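Zonano kündigt das Rätselspiel „Olimari“ für PC und Konsolen an

Offene Testphase startet im August, drei Spielmodi zum Start geplant

Das unabhängige Entwicklerstudio Zonano gibt heute sein neues Spiel „Olimari“ bekannt. Es handelt sich um ein ruhiges Rätselspiel mit physikalischer Simulation, das für PC und aktuelle Konsolen erscheinen wird. Den Vertrieb in Europa übernimmt der Publisher Ronis, mit dem Zonano bereits beim Vorgänger „Shim“ zusammengearbeitet hat.

In „Olimari“ reisen die Spieler durch eine Inselgruppe, deren Bewohner ihre alten Maschinen vergessen haben. Jede Insel besitzt eigene Regeln für Gewicht, Wind und Wasser. Wer diese Regeln versteht, kann Brücken öffnen, Schleusen füllen und so den Weg zur nächsten Insel finden. Einen Zeitdruck gibt es nicht, und auch auf Kämpfe hat das Team bewusst verzichtet.
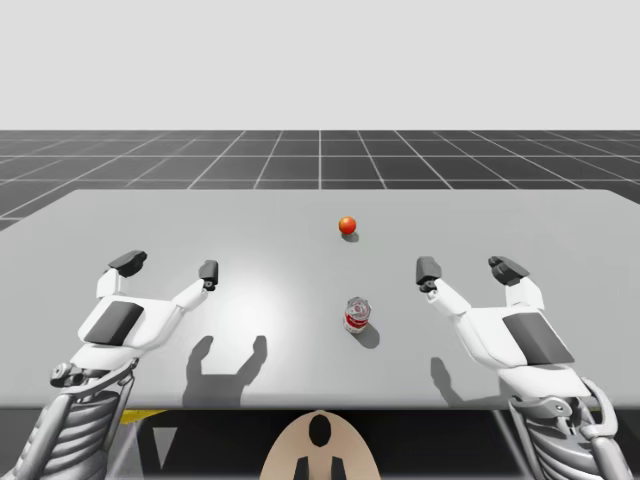
Computersimulation: hellgraue Tischfläche vor einem Boden mit Gitterlinien.

Zum Verkaufsstart enthält das Spiel 16 Inseln mit zusammen 200 Rätseln. Neben der Geschichte für einen Spieler wird es einen kooperativen Modus für zwei Personen geben, der sowohl online als auch am gleichen Bildschirm funktioniert. Der dritte Modus ist ein Baukasten, mit dem man eigene Rätsel erstellen und mit anderen teilen kann.

„Bei ‚Shim‘ haben uns viele Spieler geschrieben, dass sie gerne länger in der Welt geblieben wären“, sagt Gun-woo Won, Gründer und Creative Director von Zonano. „Diesen Wunsch haben wir sehr ernst genommen. In ‚Olimari‘ darf man sich verlaufen, man darf etwas ausprobieren und wieder zurückgehen. Ein Rätsel hat bei uns oft mehrere Lösungen – manche davon haben wir selbst erst durch die Tester kennengelernt.“

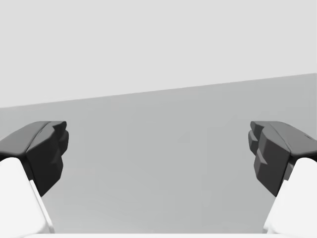

Die offene Testphase auf dem PC beginnt im August und umfasst die ersten drei Inseln. Eine Anmeldung ist über die Webseite des Studios möglich. Der Spielstand aus der Testphase kann später in die Vollversion übernommen werden, ausgenommen sind selbst gebaute Rätsel aus dem Baukasten.

Am ersten Samstag der Testphase zeigt das Team ab 16 Uhr in einer Live-Übertragung den kooperativen Modus und beantwortet Fragen aus dem Chat. Die Übertragung findet auf Englisch statt, deutsche Untertitel werden nachgereicht.

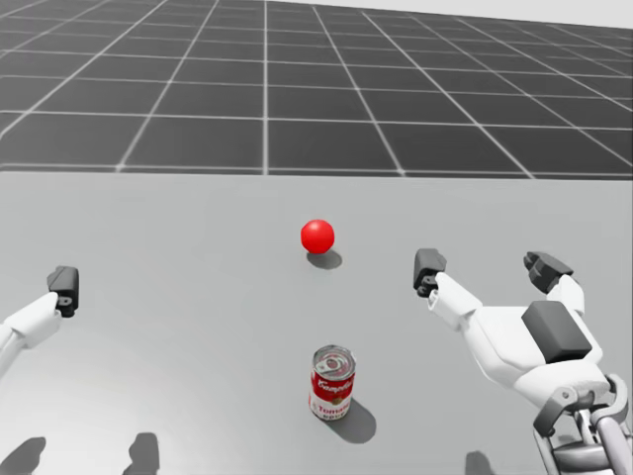
„Olimari“ erscheint mit deutschen, englischen, französischen und koreanischen Texten. Die Steuerung lässt sich auf allen Plattformen frei belegen, ausserdem stehen grössere Schriften und ein Modus für Farbfehlsichtigkeit zur Verfügung. Preis und Termin der Vollversion werden Zonano und Ronis nach dem Ende der Testphase mitteilen.

Über Zonano
Zonano entwickelt Rätsel- und Abenteuerspiele für PC und Konsolen. Das erste Spiel des Studios war „Shim“.

Pressekontakt
Ronis, Abteilung Presse
Testversionen für Redaktionen sind auf Anfrage erhältlich.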